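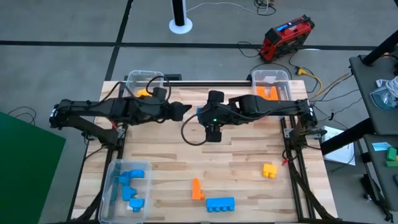
Figure 1. Sorting table with the clear bins at its edges and three blocks still out on the wood.

Sorting Large Building Blocks by Color: Bin Layout and Tidying Time
Project report, second-year Workspace Design module
Duarte Barros, Aiman Purba, Sofia Seixas
Supervisor: Zulmira Caldeira

1. Background

The Nirness toy library in Bragança lends out large studded building blocks in mixed bags. When the bags come back, the blocks have to be sorted by color before they can be lent again. The library has 691 blocks and most of the sorting is done by one person, Ilídio Barros, in the late afternoon. He asked us whether a better table layout would make the job quicker. We took this as our project for the module.

2. What we wanted to find out

We had two questions. The first was whether clear bins are easier to sort into than the solid gray tubs the library uses now. The second was where the bins should go. The tubs are kept on a shelf behind the sorter, who turns around for every handful.

3. Setup

We used a wood tabletop and clear plastic bins placed at the edges, so that the middle of the table stays open for blocks waiting to be sorted. Each bin was given one color at the start of a run. We did not put labels on the outside. The blocks already in a bin were meant to show which color belongs there, and we put a few in before each run for that purpose.

Every run used 30 blocks, tipped out in the middle of the table. Time was taken with a phone from the first block picked up to the last block let go. A block in the wrong bin was left there and written down at the end. We did nine runs with each layout, and all three of us took turns sorting.

4. Results

Sorting into the clear bins on the table was faster than sorting into the tubs on the shelf for all three of us. Most of the difference came from not turning around. When we moved the tubs onto the table as well, the gap became much smaller, but the clear bins still had fewer mistakes. With the tubs, the usual mistake was dropping a block into the neighboring tub, and the sorter often did not notice until the count at the end. 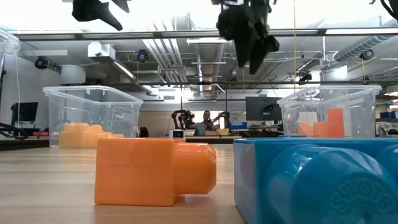
Color was harder to separate than we had planned for. Blue gave no trouble in any run. The warm colors did, mainly when they were seen through the side of a bin. The frosted wall of the left bin in Figure 2 softens the yellow-orange blocks behind it, and the red-orange block in the right bin is not far from them in shade. Aiman put two blocks in the wrong one of these bins in the same run. After that we kept the closest shades on opposite sides of the table, and the mistakes dropped.

Shape also mattered a little. Tall and stepped pieces fill a bin badly and leave gaps, so a bin can look full early.

5. Problems with the method

The three of us got faster with practice, and we always did the shelf layout first. Part of the improvement is therefore practice. We should have mixed the order. Thirty blocks is also a small load compared with a real return day.

6. Cost

Cosano quoted 3450 for a complete Zundari sorting bench with built-in trays. The library does not need it. Clear bins on the table it already owns would do the same work.

7. Recommendations

Move the sorting bins from the shelf to the table edges. Replace the gray tubs with clear ones when they wear out. Keep yellow, orange and red bins apart from each other, and leave a few blocks in each bin as a color guide. Ilídio will try this layout in March and send us his times.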